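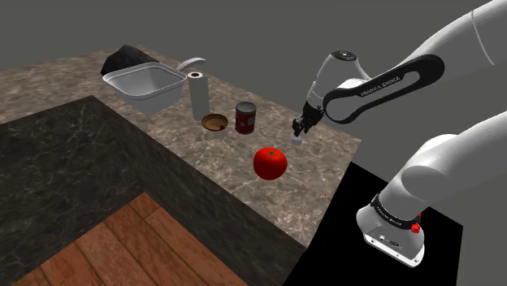
Texture compression accounts for most of the difference in installed size between the mobile and desktop builds of a typical Android game, and it is the first thing a small studio reduces when a store limit is exceeded. The cost of that reduction depends strongly on what the texture contains. Large areas of flat colour lose almost nothing when the block size is raised. Regular patterns with strong edges, such as brickwork or tiling, lose sharpness in a way that players notice early but tend to accept. The difficult class is irregular natural material with fine detail of low contrast. The countertop in Figure 3 is of this kind: a mottled brown and grey-beige ground crossed by thin pale veins. In a block-based format each block must be described by a small number of colour endpoints, and a vein narrower than the block competes for them with the mottling on either side. The plain grey background behind the counter makes no such demand, and a per-texture setting that suits one will be wasteful or damaging on the other.

We therefore treated material class as a factor in its own right. The textures supplied with Istton, the action game used throughout this paper, were sorted by hand into four classes: flat, patterned, irregular and mixed. Sorting was done on the source artwork at full resolution, before any mipmaps were generated. Textures containing lettering were placed in a separate group and left at the highest quality setting in every build, as damaged lettering would have identified the lower builds at once.

Builds were prepared with Viltlow, which wraps a standard encoder and applies a settings file to each folder of assets. All builds share the same geometry, lighting, sound and interface. The reference build uses the smallest block size for every texture. The uniform build raises the block size for every texture until the package fits within a budget of 185 MB. The classed build meets the same budget but spends it unevenly, keeping small blocks for the irregular class and using the largest available blocks for the flat class. Patterned and mixed textures fall between the two. Normal maps were encoded in the same way in all builds and do not form part of the comparison.

One difficulty arose with normal maps which should be recorded. In early trials the normal maps for stone and bark had been packed into the same files as the roughness channel, and the encoder weighted the two unequally. Changes made to colour were then partly hidden by changes in the specular highlights. The channels were separated before the builds described in this section were made, at some cost in package size — a cost borne equally by the uniform and classed builds.

Testing took place on desktop machines running the mobile packages under the Tetska emulator. This choice needs some justification. Block-compressed textures of the mobile type are not supported directly by many desktop graphics cards, and an emulator must either decode them in full on loading or transcode them to a desktop format. Tetska offers both methods. Full decoding preserves the encoder's output exactly but uses considerably more video memory. Transcoding uses less, and introduces a second generation of loss. We used full decoding for the main comparison, so that any difference seen by players could be traced to the settings file, and returned to transcoding in a smaller follow-up.

The frame rate was capped at 90 frames per second in all conditions. Without the cap, the uniform build ran slightly faster than the reference build on machines with little video memory, and there was a risk that smoother motion would be reported as better image quality. Texture filtering was fixed in the emulator's driver profile and could not be altered by the player. Dynamic resolution was turned off.

A total of 117 players took part. Each played the Bermúdez level, which was chosen for its mixture of interiors and rocky ground and for the slow pace of its opening. Combat does not begin until the player has crossed the harbour, and the walk up to that point allows surfaces to be seen at close range. Players were told that they would see versions of the level prepared in different ways, and were not told that textures were the subject of the study. The order of builds was rotated between players. After each session the player rated overall appearance and was invited to mark, on a set of still views from the level, any region that looked wrong.

Ratings of overall appearance did not separate the reference and classed builds to a useful degree. The uniform build was rated lower than both. The marked regions give a clearer account of why. In the uniform build, marks were concentrated on rock faces, worn plaster and timber, nearly all of them surfaces from the irregular class. Painted doors and sky were seldom marked in any build. Patterned surfaces drew marks in the uniform build when seen at a shallow angle, where filtering and compression errors combine, and the two causes could not be separated with the method used.

Distance had a larger effect than expected. Once an irregular surface was far enough away for a lower mipmap level to be selected, marks on it all but disappeared, even in the uniform build. The lower levels average fine veining and grain into broad tones before encoding takes place, and the encoder then has little left to lose. It follows that a settings file could reasonably vary block size by mipmap level as well as by class. Viltlow does not at present allow this, as the target format requires a single block size throughout the mipmap chain. Splitting the chain across two files would avoid the restriction but would complicate streaming.

The follow-up with transcoding gave a less tidy picture. Some textures that had survived the first encoding with small blocks were visibly banded after conversion to the desktop format, and the advantage of the classed build over the uniform build narrowed. Smooth gradients were affected worst. These belong mainly to the flat class, which had already been given the largest blocks, so the two losses fell on the same material. A studio that expects a large share of its players to use an emulator may wish to move gradients out of the flat class and accept a smaller saving.

Hand sorting remains the weak point of the procedure. The mixed class in particular was used as a refuge for textures on which no decision could be reached, and atlases holding several unrelated surfaces were placed there by default. An automatic measure based on local variance was tried on the same assets. It agreed well with the hand sorting for flat textures and poorly for irregular ones, where it could not tell deliberate grain from noise left in the source photographs. Section 5 considers whether atlases should be split before sorting is attempted.

Reading time: 6 minutes

Related items
Input delay in emulated touch controls
Package size limits and the loss of optional voice tracks
Shader warm-up on first launch: a comparison of methods
Mapping gyroscope aiming to a mouse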